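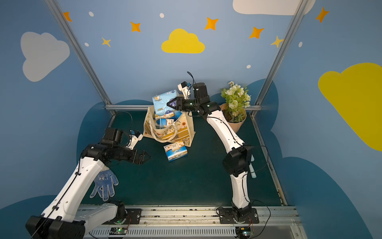 4.2 Packing task on the rented kit

The Stivgate kit is offered by Bustalon as a complete two-arm cell, and in this section we review how it behaves in a task with soft objects. We have chosen packing, as this is the work for which most of the small shops in our survey wanted to use such a kit. In Figure 3 the right arm holds a light blue soft-pack of tissues above a canvas tote bag that already has other tissue packages in it, while the gripper of the left arm is open. Both arms are mounted on the aluminum rail at the front of the table, and each carries its own wrist camera above the gripper.

Figure 3. Packing soft-packs of tissues into a tote bag with the Stivgate kit.

The task was set up as follows. The operator places the bag near the back of the table and lays the items within reach of the arms. The program supplied with the kit then selects an item, takes it with one arm and releases it over the opening of the bag. We didn't change the grip force from the value set at delivery, because a buyer without a background in robotics would probably not change it either. A run was counted as complete when all items were in the bag and the bag was still standing. If the bag fell, we stopped the run and noted the position of both arms.

We made 295 runs with the kit in this condition. The item was released inside the bag in most of them, and the failures were mainly of two types. In the first type the pack turned in the gripper during the lift, so that one corner met the rim of the bag. In the second type the fingers touched a handle when the arm moved back, and the bag was pulled toward the front. The second type was more frequent with thick handles which hang over the front side of the bag. Folding the handles to the back before the run removed a large part of these failures, but the manual does not mention this step.

The speed setting had a smaller effect than we expected. At 80 percent of the full speed the packs were placed as well as at the lower settings. At full speed the arm stopped with a visible shake above the bag, and we do not recommend this setting for soft items. The rental contract allows it without any warning, and we have reported this to the supplier.

Recovery after a failure is the weaker side of the product. The operator must bring both arms to the rest position by hand, also when only one of them was moving. Halonen, who had used the Werkley cell before, needed six attempts until he could restart a run without opening the manual. The same operation in the Werkley cell is done with one button. On the other hand, the calibration of the wrist cameras was kept during the whole rental period, and we never had to repeat it. This agrees with the results of Jiang for an earlier version of the kit.

The tests with rigid boxes were made with the same settings and are given in Section 4.3. A second rental is planned for September, when the supplier intends to deliver a new version of the recovery program.

Contact: Esko Halonen | Version of 2021-05-23 | Copyright the authors | Back to top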